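4. Interviews with people using unlicensed herbal oils while waiting for a test result

4.1 Who took part and how

Recruitment ran through two community pharmacies, one in Trendham and one attached to the MacLeish clinic. Posters by the till, plus a card handed over with any blood test form. 69 people rang the number. Of those, 12 were interviewed at length, the rest filled in the short survey reported in section 3 along with the online group (261 returns in total, see Table 2). Interviews were done by Cadi Skyrme and Tolera Lencho, mostly by phone, two at the kitchen table because the person asked for that. Length varied a lot. The shortest was barely a quarter of an hour and is still one of the more useful ones.

All twelve had bought at least one herbal oil or tonic in the weeks between giving a sample and hearing back. Tests were for all sorts - thyroid, liver function, hepatitis, coeliac, a couple of sexual health screens. We did not ask for the result. Nine told us anyway.

Products named most often were Cenuvard drops and Patonance, a rub that several people were also swallowing, against the label. Neither holds a medicines licence. We did not test the contents of either and make no claim about what is in them. Where a participant was swallowing a rub the interviewer stopped, gave the agreed safety wording, and passed on the pharmacist's number. This was in the protocol from the start but we had not expected to use it so early on.

4.2 Waiting as the reason for buying

The strongest pattern, and the one we had least in the topic guide. People did not talk much about symptoms. They talked about the wait. Being told "we'll ring if there's anything" was heard as nothing at all, and the oil was something to do at half past six in the morning when the phone was not going to ring. One woman kept the bottle next to the appointment letter and took the drops whenever she looked at the letter. Another stopped on the day the surgery rang, bottle half full, and could not say where it was now.

Cost came up less than we thought it would. A few people were embarassed by what they had spent, and gave the figure in a lower voice, but none of them said price was why they started or stopped. Two had been given the first bottle by a relative. In both cases the relative had a story of their own to go with it.

4.3 Stories of recovery

Every participant could repeat at least one story about somebody else. These had much the same shape each time: bad symptoms, fear of a named illness, the oil, then a clear test. In the telling, the clear test became the thing the oil had done. When the interviewer asked if the test might have been clear in any case, most agreed at once and without any fuss. They then carried on telling it the same way. We do not read this as confusion. The person telling the story knew both versions and prefered one of them.

Sellers' pages use the same shape, often with the order of events left a bit vague. Whether the sample was taken before or after the first dose is hardly ever stated. In a story about a blood test that is the one detail a reader would need. Coding for this was done by Kamrul Weerakoon and checked by Dinesh Karunaratne, with disagreements talked through until settled, no kappa worked out - the number of stories was too small for it to mean much.

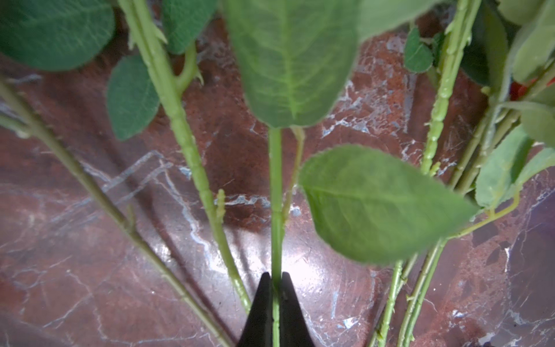 Figure 2. Stems and leaves of artificial roses, close view.

Janaka Pathirana, reading an early draft of this section, objected that we had been too soft here. A story that hides the order of events is misleading whoever tells it, and calling it a preference lets the seller off along with the neighbour. We have kept the wording for the participants but take the point about sellers, and section 5 now deals with the two separately.

4.4 Telling the doctor

Three of the twelve had told a doctor or nurse. The others had not been asked, or had been asked about "any other medication" and did not count an oil as medication. Same answer from people who were otherwise very careful, one of whom kept a written list of every tablet in her handbag and read it out to us. The drops were not on it.

Those who had told someone reported mixed responses. One nurse wrote it down and moved on. One GP looked the product up on the spot, which the participant liked a great deal, and said she would have stopped taking it that day if he had told her to. He said he couldn't find enough to go on. She took that as a yes. The third had been told off, his words, and had not brought up anything of the kind since, including a sleep remedy he was taking at the time of interview.

Pharmacy staff did better. They tended to ask by product type - drops, oils, teas, things from the market - and people answered. Wording matters here and is cheap to change. A suggested form of the question is in Appendix B.

4.5 Limits

Small group, self-chosen, both sites in the same town and its edges. People who had a bad reaction may have been less likely to ring, or more, we can't tell. Interviews were after the event for all but two, and memory of a wait is not the same as the wait. The two who were still waiting sounded different - shorter answers, more questions back to us, and more certain about the oil. It would be worth interviewing people at both points. We did not have the time to do it in this round, and the follow-up calls planned for October will only reach people whose results are already in.

Also, both interviewers were introduced as being from a health study. Some participants clearly tidied up their answers for us at first, then untidied them once the official part seemed to be over. Several of the best remarks came after the recorder was off and are not quoted, as consent did not cover them.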